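Fuvden 6x church binoculars - a few months in

I've been meaning to write these up since March, which is when I finally gave in and bought a pair of binoculars purely for looking at the insides of churches. Yes, really. If you've ever stood in a nave with your head tipped back trying to work out whether that's an angel or a pelican up there, you'll know why!

They're the Fuvden 6x, the small folding ones, and I paid £200 for mine from Privico. That's a lot for something I use on ceilings, I know. I'd been managing for years with an old pair of my dad's, but they were heavy and everything had a purple edge to it, and they wouldn't focus on anything closer than the far end of a cricket pitch.

Close focus is the thing I'd tell anyone to look at first. The Fuvdens will focus down to 4 metres, so you can look at a wall monument or the tracery in a side chapel without backing into the font. Six times doesn't sound like much and the man in the shop tried hard to sell me the tens, but I shake like a leaf after a minute of looking up and a tens pair just turns my wobble into a bigger wobble.

First proper outing was Fedstead, where the roof has 759 carved bosses according to the leaflet (I took their word for it). I went with my friend Olga Henriques, and we had them off each other every two minutes. There's a green man over the south aisle with his tongue out that I must have walked under a dozen times and never noticed. You could see the gilding flaking on his eyebrows. Olga found a mermaid. I have still not found the mermaid.
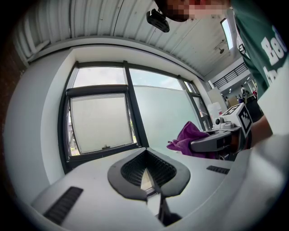
Stained glass is harder on binoculars than carving, and it's where the cheap ones fall apart. You're looking straight at the light, with black lead lines right up against bright colour, and a poor lens smears the two together. I did a lot of practising on modern windows before I took them anywhere old. Big dark grey metal frames are very good for it, because you can run your eye along the edge where the frame meets the daylight and see any fringing straight away. A frosted pane is useful too, like the one in that open casement - a nice flat pale patch, and if there's any haze in the lenses that's where it'll show up. Try focusing on something small and dark near it, a latch handle will do, and see if it stays crisp. The Fuvdens are very clean in the middle and go a bit soft right at the outside, which I can live with.

Now the grumbles. The case is dreadful. It has a magnetic flap that shuts with a clack you can hear from the altar, and I did it during the quiet bit of an organ recital on a Friday lunchtime and wanted to crawl under the pew. I've swapped it for a padded pouch made by Costache, much better, soft drawstring and no noise. The eyecups are stiff as well, and if you wear glasses like me you'll be twisting them down every time somebody borrows the things.

Also they're no use at all once it gets gloomy. By four o'clock on a dull afternoon the chancel roof was just brown. Afonso Sampaio, who has bigger ones and never lets me forget it, could still make out the paintwork. His weigh as much as a hymn board though, so I know which I'd sooner have round my neck all day.

Would I buy them again? I would, for the bosses alone, but I'd wait for a sale and I'd budget for the pouch. If you mostly look at glass from a long way down a big cathedral, try the eights first and see how steady you are. And if anyone knows where that mermaid is, do please leave a comment.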